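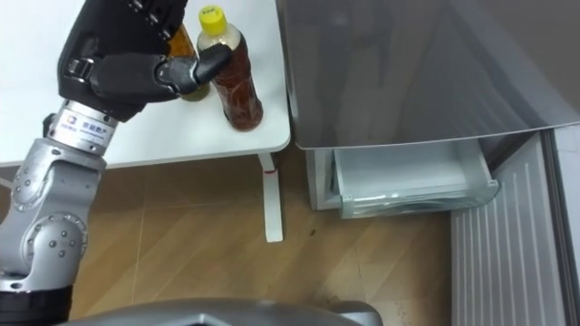 냉장고 음료 정리

여름이 오기 전에 집에 있는 음료를 한 번 정리하기로 했다. 작년에는 10월이 되어서야 베란다 상자 안에서 유통기한이 지난 차음료가 나왔다. 올해는 그렇게 버리고 싶지 않아서 미리 전부 꺼내 보았다.

우리 집은 물보다 차를 더 많이 마신다. 홍차, 우롱차, 보리차, 자스민차를 돌아가면서 사 두는데, 마트에서 묶음으로 살 때도 있고 편의점에서 하나씩 살 때도 있어서 종류가 금방 섞인다. 색이 비슷한 것이 많아 냉장고 문을 열고 급하게 집으면 단 것을 마시려다 안 단 것을 마시게 된다. 반대의 경우가 더 곤란하다. 밤에 보리차인 줄 알고 홍차를 마시고 새벽까지 못 잔 적이 있다.

정리는 식탁에서 했다. 식탁 위에 있던 것을 치우고 행주로 한 번 닦은 다음, 냉장고 문 쪽 선반에 있던 병부터 옮겼다. 그다음 안쪽 선반, 마지막으로 베란다 상자. 다 꺼내니 페트병이 11개였다. 생각보다 적었다. 상자 안에 빈 병이 섞여 있어서 많아 보였던 모양이다.

제일 먼저 유통기한을 봤다. 병마다 찍힌 자리가 다르다. 뚜껑에 찍힌 것도 있고 목 부분에 찍힌 것도 있고, 라벨 끝에 아주 작게 있는 것도 있다. 투명한 부분에 검은 글씨로 찍혀 있으면 안에 든 차가 진할수록 읽기 어렵다. 이럴 때는 병을 눕히지 말고 조금 기울여서 글씨 뒤쪽에 흰 종이를 대면 그나마 보인다. 기한이 지난 것은 하나도 없었고, 한 달 안쪽으로 남은 것이 3개 있어서 냉장고 맨 앞줄로 보냈다.

그다음은 종류별로 나누었다. 단 것과 안 단 것, 카페인이 있는 것과 없는 것. 처음에는 네 칸으로 나눌 생각이었는데 단 것 중에 카페인이 없는 차가 우리 집에는 없어서 세 칸이 되었다. 과일 향이 나는 아이스티는 홍차 쪽에 넣었다. 라벨을 보니 홍차 추출액이 들어 있다.

선반 바구니는 Hakwood 제품을 쓴다. 긴 직사각형이고 앞쪽에 손잡이 구멍이 있다. 500ml 병을 세우면 한 줄로 딱 들어가고, 두 줄로는 안 들어간다. 살 때 폭을 재지 않고 산 것이 아직도 아쉽다. 그래도 바구니째 당겨서 뒤에 있는 병을 꺼낼 수 있으니 없는 것보다는 훨씬 낫다. 같이 샀던 Rivon 칸막이는 높이가 낮아서 병이 자꾸 넘어갔다. 지금은 서랍에서 양말을 나누는 데 쓰고 있다.

병을 눕혀서 보관하는 집도 있던데 나는 세워 두는 편이다. 한 번 개봉한 병은 뚜껑을 꽉 닫았다고 생각해도 조금씩 샐 때가 있다. 지난겨울에 채소 칸까지 흘러서 서랍을 통째로 빼 씻었다. 설탕이 든 차는 마르면 끈적거려서 뜨거운 물로 여러 번 닦아야 한다. 그 뒤로 개봉한 병은 무조건 문 쪽에 세운다.

뚜껑에는 유성펜으로 표시를 했다. 안 단 것은 점 하나, 단 것은 점 두 개. 글씨를 쓰면 금방 번지거나 알아보기 힘들어서 점으로 바꿨다. 노란색이나 흰색 뚜껑은 검은 펜이면 잘 보이는데 진한 초록색이나 검은색 뚜껑에는 소용이 없다. 그런 것에는 종이테이프를 조금 잘라 붙이고 그 위에 점을 찍었다. 냉장고 안에서 습기 때문에 테이프가 떨어질까 걱정했는데, 예전에 반찬통에 붙여 둔 것이 아직 그대로 있으니 괜찮을 것 같다.

빈 병은 따로 모아서 라벨을 뗐다. 절취선이 있는 것은 한 번에 뜯기고, 풀로 붙인 것은 자국이 남는다. 뚜껑 밑에 남는 고리는 가위 끝을 넣어 잘라 봤는데 손을 다칠 것 같아서 몇 개 하다가 그만두었다. 속을 헹구고 물기를 뺀 뒤 발로 눌러서 뚜껑을 닫으니 부피가 많이 줄었다. 베란다 상자는 이제 절반도 안 찬다.

남은 공간에는 끓여 마시는 보리차 티백을 넣었다. 페트병 음료를 줄이고 집에서 끓인 차를 늘리려고 한다. 비용 때문이기도 하고, 빈 병 버리러 나가는 일이 귀찮기도 하다. 티백은 한 봉지에 10개 들어 있는 것을 샀다. 물병은 Flirnmont에서 나온 뚜껑 넓은 것을 쓰는데, 입구에 손이 들어가서 솔 없이도 씻을 수 있다. 다만 냉장고 문 선반에 넣으면 문이 조금 뜬다. 안쪽 선반 오른쪽 끝에 두어야 한다.

티백 하나로 끓이면 색이 연하고 둘을 넣으면 쓴맛이 난다. 물이 끓은 다음 불을 끄고 하나만 오래 담가 두는 쪽이 제일 나았다. 식힐 때는 냄비째 찬물에 담근다. 뜨거운 채로 물병에 부으면 뚜껑 안쪽 고무 패킹에서 냄새가 난다.

다음에 할 일은 양념 칸이다. 간장과 식초 병이 비슷하게 생겨서 같은 방법으로 점을 찍을지, 아예 용기를 바꿀지 아직 정하지 못했다. 참기름은 냉장고에 넣어야 하는지 밖에 둬야 하는지도 찾아봐야 한다. 양념 칸 바닥에 뭔가 흘러서 굳은 자국이 있으니 그것부터 닦을 생각이다.

2018-06-10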